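Gripper closes on the cushion instead of the cloth

Posted in Home Builds > Arms and Grippers

Jalen Haverford
I have a two-finger gripper on a home-built arm, and for a couple of months I've been trying to get it to pick laundry off a padded seat and drop it in a bin. The arm is on a rolling frame I put together in the garage. The controller is a Dewan board and the gripper motor is a small geared servo. The fingers are printed, flat, and they taper toward the tips. There is a camera at the wrist looking down past the fingers.

Hard things are fine. It picks up blocks, a TV remote and a plastic cup almost every time. Cloth is where it falls apart. I ran 55 tries last week with towels and a fleece throw and got 7 clean picks. Most of the misses go one of two ways. Either the tips slide over the top of the fabric and close on nothing, or they go too deep, pinch the seat cover along with the cloth, and the servo stalls when the arm lifts.
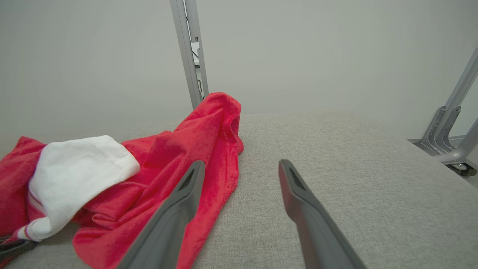
I pick the grasp point by color. The code finds the biggest patch that doesn't match the seat, takes the center of that patch, and sends the arm there at a fixed height. The seat is light gray, so finding the patch has never been the hard part. The height was set by jogging the arm down until the tips just touched the cushion, then backing off a little.

Things I've already tried: slower approach, faster approach, rubber tape on the tips (better on the fleece, worse on terry cloth because it drags), and raising the current limit on the servo, which only made it pull harder on the seat cover. I don't have a force sensor and would like to avoid buying one. Is this a finger problem or a code problem?

Edit: a few people asked about the opening. It's 310 counts fully open on the servo and 177 at the point where it starts to close. I don't have it in inches.

Zhenhua Cui
Some of both, but start with the code.

The center of the patch is a poor place to grab cloth. In the middle it may be lying flat, and two flat fingers coming straight down have nothing to close around. What you want is a fold or a ridge. Anything that stands up a bit higher than its surroundings will do, and bunched-up cloth usually has at least one. With a plain color camera you can look for the creases, because they come out darker than the cloth on either side. Find a strong dark line inside the patch, move over to the bright side of it, and set the wrist so the fingers close across the fold. If you're not turning the wrist at all now, that alone could account for a lot of your misses.

For the height, stop using one number. A cushion gives, and it gives more in the middle than it does near the edge. Come down in small steps and read the current on the arm joints at each step. When it rises above what you see in free air, stop, back up a few millimeters and close. It's noisy, so average several readings. I do this on an arm with cheap joints and it finds a couch cushion well enough.

Also check whether you have one piece of cloth or two. If a towel is on top of the fleece, your biggest patch may be only the one underneath, and the center can land partly under the towel. Pick whatever is on top first.

Put the current limit back where it was. You'll strip the gears before you pull the cover off.

Myrtle Nakamura
Get different fingers. I bought the soft ones from Nudum and never had the problem again. They are not cheap.

Naa Abubakari
I agree with Zhenhua on going for the folds. Two things to add.

Lock your casters. If the frame can roll even a little when the fingers push into the seat, your height will be off and you'll blame the code for it. We chased that one for weeks at the Wedport shop — a wedge under each wheel fixed it.

The other is to check the grasp before the full lift. Close, raise an inch, and read the servo position. If it went all the way shut, you have nothing. If the arm current keeps climbing during that inch, you've got the seat cover, so open and try a different spot. A retry takes a few seconds and it will save you the stalls.

I'd leave the tape off the tips until the rest is working.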